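How Do You Teach a Robot? You Show It!
A Kelurgate Young Makers explainer, for readers 8 and up
Written by Treasa Hennessy

Think back to the day you learned to tie your shoes. I would bet a cookie that it didn't happen by reading. Somebody sat down next to you, probably on the stairs or the edge of a bed, and said "watch my hands." Then they did it slowly, and you tried it, and you ended up with a sort of floppy knot, and they did it again. Maybe they even put their hands over your hands and moved your fingers through the loops. After a good many floppy knots, you had it.

Robots can learn that way too. When a grown-up shows a robot how to do a job, the showing is called a demonstration, which is a long word for "watch me do it." On this page we'll look at how a demonstration works, and we'll visit a make-believe room inside a computer where a robot named Brennan gets its lessons.

Why not just tell it?

You can write instructions for a robot. That is what programming is, and it's a wonderful thing to learn. But try this first. Write down how to pick up a spoon, as if for somebody who has never had a hand. Which way does the hand point? How wide do the fingers open? How far down do you reach before you squeeze, and how hard do you squeeze, and what if the spoon is turned around the other way? I tried this at my kitchen table one evening in April and I had filled two pages before my spoon had gone anywhere at all.

Showing is often much quicker. Your hand already knows how to pick up a spoon, even if you can't explain it very well, and a demonstration lets the robot borrow what your hand knows.

Two ways to show a robot something

The first way is to do it by hand. A person takes hold of the robot's arm and gently moves it where it ought to go, just like the grown-up who moved your fingers through the shoelace loops. The arm has sensors in its joints (joints are the bendy places, like your elbow), and the sensors notice how much each joint bends. All those bends are saved, one after another, like the pages of a flip book.

The second way is by remote control. The grown-up word for it is teleoperation. "Tele" means "far," the same as in "telephone" and "telescope," and "operation" means making something work. The person might hold a pair of handles, or wear special gloves, or use a small copy of the robot's arms. When the person reaches, the robot reaches. When the person pinches, the robot pinches. It's a little like working a puppet, only the puppet is keeping notes the whole time!

A practice room made of numbers

Brennan lives in a computer program we call Juvico. The robot, the walls and the floor are all drawn by the computer, in the same way that the places in a video game are drawn. We call this kind of pretend place a simulation. The person giving the lesson is real, though, and sits at a desk with a remote control for each arm.

There are some very good reasons to begin in a simulation. A pretend cup can be dropped all day long and you will never need a broom. You can also change the room whenever you like, with new walls and new things to pick up, and it doesn't take any lifting or carrying or painting.

Brennan has two arms, and at the end of each arm is a gripper, which does the job of a hand. Look for the slim fingers, and for the pictures of desert country hanging on the tiled wall.
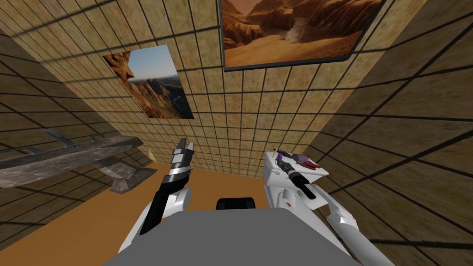 In the first view, one gripper has a black tool-shaped thing to hold and the other is empty. In the second, a gripper has its two fingers wide open with only space between them. 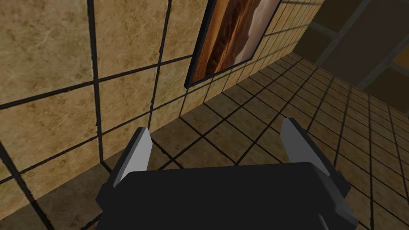

What the robot writes down

While the person is steering, the computer saves a great many things. It saves how each joint is bent, whether the fingers are open or closed, and what the robot's cameras would see at that very moment. In our lessons it does this 30 times every second. If a lesson lasts 60 seconds, that makes 1,800 little notes, and you are welcome to check my multiplying!

Later on, a learning program called Trulisen goes through the notes. It looks for things that belong together. When the view looked like this, what did the person's hand do next? When the fingers were close to the thing they wanted, did they open or close? Bit by bit it gets better at guessing the next move, and that guessing is what lets the robot try the job with the person's hands off the controls.

Why once is not enough

Suppose you had only ever seen one shoe tied, and it was a red one, and it was a left one. You might get muddled when somebody handed you a blue one for the right foot. Robots get muddled like that very easily, so we give the same lesson again and again with small changes. For one of our simplest jobs we recorded 21 demonstrations, starting the arms in a slightly different place for each.

Wobbly lessons can be useful as well. If the person reaches a bit too far and then fixes it, the robot gets to learn about the fixing. Your teacher probably feels the same way about erasers.

Try it at home: the Human Robot game

You'll need a friend, a plastic cup and a clear table.

1. Choose who will be the robot and who will be the teacher.
2. The robot makes a gripper by holding out one thumb and one finger. The other fingers stay tucked in.
3. The robot closes both eyes. The teacher gently guides the robot's wrist to the cup and says "open" or "close" when it is time.
4. Do this three times, with the cup in the same spot.
5. Now the robot tries alone, eyes still closed.
6. Move the cup one hand's width to the side and let the robot try again.

Step 6 is usually where the giggling starts. Talk together about what the robot would need in order to find the cup in its new spot. More lessons? Open eyes? Then swap places and let the teacher be the robot for a while.

Words to keep

Demonstration: showing how a job is done.
Gripper: the part of a robot that holds things.
Joint: a place where an arm bends or turns.
Simulation: a pretend place made by a computer.
Teleoperation: steering a robot by remote control.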